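如何在球场举办一场公益照片展：从联系场地到撤展

很多小型公益团体手里都有一批好照片，拍的是服务对象、家庭聚会、筛查活动或者义卖现场，拍完以后在硬盘里一放几年。租美术馆太贵，社区活动室人流又少。地方球队的主场是一个常被忽略的选择：看台下面的通道宽，比赛日人多，俱乐部一般也愿意配合公益主题。本文按时间顺序讲一遍办展的步骤，例子取自我们在Midwood球场通道里做过的一次展览，主题是听力障碍儿童的日常生活，展期四周，二月开展。

一、先定主题和日期

公益展最好挂靠一个现成的日子，比如某种疾病的宣传日，或者团体自己的周年。日期定下来以后，再去查球队的主场赛程。宣传日当天没有比赛也不要紧，只要展期里能覆盖两场以上主场比赛就够了。

主题写成一句话，控制在二十个字以内。这句话以后会出现在申请信、展板标题、电台口播和志愿者的回答里，越早定下来越省事。我们最初的标题有三十多个字，俱乐部的宣传人员看完问展览到底讲什么，后来改成了“听得见的一天”。

二、联系俱乐部

不要直接给总机打电话。多数俱乐部有社区事务部门或者基金会，网站底部能找到邮箱。第一封邮件写清楚以下内容：

团体名称和登记情况；
展览主题的那一句话；
希望使用的区域，例如西看台一层通道；
展期起止；
展品数量和大致尺寸；
是否需要用电；
是否打算现场募捐。

最后一项要特别注意。有些球场对现场募捐有单独规定，需要提前申请，有的只允许在指定入口放募捐箱。邮件里不提，到了现场再拿出箱子，很可能被要求收走。

邮件发出两周没有回音，可以再发一封，附上两三张样片。样片压缩到每张1MB以内，正文里放一张就行，其余作附件。

三、看场地

拿到初步同意后，约一个没有比赛的上午去看场地，带上卷尺、纸和手机。需要记录的有：

通道净宽。展板连同脚架占去以后，剩余宽度必须符合场地的疏散要求，具体数字问安全主管，不要自己估。
墙面材质。混凝土墙通常不许打孔，刷漆的墙可能不许贴胶。
光线。通道里的灯往往偏暗，而且只在比赛日全开。请对方把灯打开再看一遍。
风和水。开放式通道会进风，雨天会飘水，靠近出口的几米尽量不挂作品。
消防栓、急救箱、指示牌的位置，这些都不能遮挡。

回来以后画一张平面图，标出每块展板的位置和编号。图不用画得漂亮，尺寸标对就可以。这张图后面要交给俱乐部审批，布展时人手一份。

四、挑照片

我们从761张原片里选，分三轮进行。第一轮去掉虚焦、闭眼和重复的，剩下271张。第二轮由两个没有参加拍摄的人来挑，凡是需要解释才能看懂的都拿掉。第三轮对照平面图上的位置，最后定下96张，拼成大小不等的展板。

挑的时候要考虑观众的状态。来看球的人手里拿着饮料，边走边看，在一块展板前停留的时间很短。大幅单张放在人流最快的地方，小幅组图放在排队的地方，例如小卖部和洗手间旁边。文字多的展板放在通道转角，那里人会自然慢下来。

人物照片的顺序也需要安排。不要把情绪沉重的照片集中在一起，也不要从头到尾都是笑脸。可以按一天的时间排：起床、上学、训练、晚饭。按时间排还有一个方便之处，临时抽掉一张不影响整体。

五、肖像授权

凡是能认出脸的，都要有书面授权，未成年人由监护人签字。旧照片尤其麻烦，当年签的授权书可能只写了“用于年度报告”，没有包括公开展览。需要重新联系家庭，说明展出地点、时间，以及照片是否会出现在网络和媒体报道里。

授权书至少包括：照片编号或缩略图、用途、展期、撤回方式和联系人。撤回方式一定要写明白。家长如果在开展后改变主意，团体应当在约定时间内把那张照片取下来，不追问原因。备一块印有团体标志的同尺寸空白板，取下照片后可以直接补上。

联系不到的家庭，照片就不用。拍摄时口头答应过的，也不能算数。

六、制作展板

球场通道里用的展板，轻和耐碰比色彩更重要。PVC发泡板比较合适，5毫米厚，表面覆哑膜。亮膜在灯下反光，侧面看不清。

文件交付前检查：

分辨率，大幅的按成品尺寸不低于150dpi；
四周留3毫米出血；
文字转曲或嵌入字体；
文件名与平面图编号一致；
先打一张小样，看肤色。

我们的展板交给Plirkden制作，小样改了两次，主要是暗部太重。给印厂的时间至少留十个工作日，旺季再加五天。展板送到以后当场拆包，按编号清点，有磕角的马上拍照反馈。

说明牌单独做，不要印在照片上。牌上写照片标题、拍摄地点和一两句话，字号不小于24磅，挂在坐轮椅的人也能看到的高度。字和底色的对比要强，白底黑字最稳妥。如果展览主题与某种残障有关，还应当准备相应的无障碍版本，例如盲文册、大字册或者手语视频。视频放在网上，展板角上印二维码。

七、布展

布展安排在非比赛日，从上午九点开始，留出一整天。需要的人手按每两人一组算，一组负责搬运和定位，一组负责固定，一组负责说明牌和清洁。

工具清单：水平仪、卷尺、美纹纸、扎带、剪钳、手套、酒精湿巾、备用脚架螺丝、急救包。

先用美纹纸在地上贴出每块展板的位置，全部贴完走一遍，确认通道宽度没有问题，再开始立架子。固定时扎带头剪平，朝向墙里，避免划到孩子的手。脚架底部加沙袋，沙袋要藏在展板背后，不能伸到走道上。

全部装好后请安全主管来看一次，签字确认。他提出要挪的，当场挪，改动标在平面图上。

八、通知媒体和支持者

新闻稿一页纸就够。第一段写清楚谁、在哪里、从什么时候到什么时候、展什么。第二段介绍主题背景，数据只引用有出处的。第三段放一段引语。最后是联系方式和图片下载地址。

发送时间选在开展前一周的上午。地方报纸、社区电台、学校家长通讯和俱乐部自己的渠道都要发到。俱乐部的比赛日手册通常提前很久截稿，需要单独问清时间。

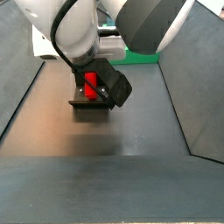

白色机械臂与末端的黑色夹爪

社交媒体上每天发一张照片就可以，配说明牌上的原文。已经撤回授权的照片要同时从所有账号和下载页里删除，指定一个人负责核对。

九、比赛日的值守

每个主场比赛日至少安排4名志愿者，开门前一小时到场。两人在通道里走动，一人守在展览入口，一人机动。大家穿同样颜色的马甲，胸前写团体名称，这样观众有问题知道找谁。

志愿者需要事先统一几个问题的答案：照片里的孩子现在怎么样，怎么捐款，怎么报名参加活动，团体和球队是什么关系。涉及具体孩子和家庭的问题，一律回答不方便透露，然后请对方看展板上的文字。

中场休息人最多，这段时间不要在通道里做签名或者抽奖之类会造成排队的活动。终场后人流向外走，速度快，志愿者站到墙边，留意有没有展板被撞歪。散场以后检查一遍，擦掉饮料渍，把倒下的说明牌复位，在记录本上写下时间和问题。

如果邀请照片里的家庭来看比赛，要提前和票务说好座位，问清楚有没有安静区可以使用。球场广播和欢呼声很大，有些孩子需要戴耳罩，最好由家长自带，团体另外备几副。合影安排在开赛前，时间不要太长。

十、记录观众反应

留言簿放在入口处，用绳子拴一支笔，每场结束后收走保管。除了留言簿，也可以在展板二维码后面放一份问卷，问题不超过三个。我们的问卷里，近96人填了邮箱，愿意继续收到活动通知。收集邮箱的时候要写明用途，以后不想收的人能够退订。

不要在通道里随意拍摄观众。需要记录现场气氛的，从背后或者远处拍，拍正面先问。

十一、撤展

撤展也放在非比赛日，人手可以比布展少一半。按平面图倒着拆，每块展板擦净、晾干，照片面对照片面，中间垫纸，竖着装箱。箱外贴清单。

拆完以后检查墙面和地面，美纹纸残胶用酒精湿巾擦掉，和俱乐部的人一起走一圈，拍照留底。垃圾自己带走，沙袋里的沙子不要倒在球场里。

展板之后可以巡展。我们那批后来去了Zelirdale图书馆和Stanciu中学的食堂，两处墙面都比球场短，各挑了其中一部分。授权书上的展期和地点如果没有包含巡展，需要重新征得家庭同意，这一步不能省。

十二、常见问题

俱乐部要求在展板上放赞助商标志怎么办？
在第一次会面时就谈。可以统一放在入口的总说明板上，不放在人物照片旁边。定下来以后写进确认邮件。

下雨要不要收展板？
PVC板淋一点雨没有关系，说明牌如果是卡纸的就要收。刮大风时把靠近出口的展板先放倒，平放在墙根，等风停后再立。

展板被损坏怎么办？
先撤下，换上备用空白板，再联系印厂重印。预算里留出一成作为重印费用，没有用完的转到巡展运输。

只有很少的照片能不能办？
能。照片少就把每张做大，集中放在一个入口，不必占满整条通道。申请时如实写数量，俱乐部也更容易安排位置。

展期结束后照片能否送给家庭？
能，巡展全部结束后再送。送之前问一声尺寸，大幅展板很多家里挂不下，可以改送一张同样画面的小幅相纸照片。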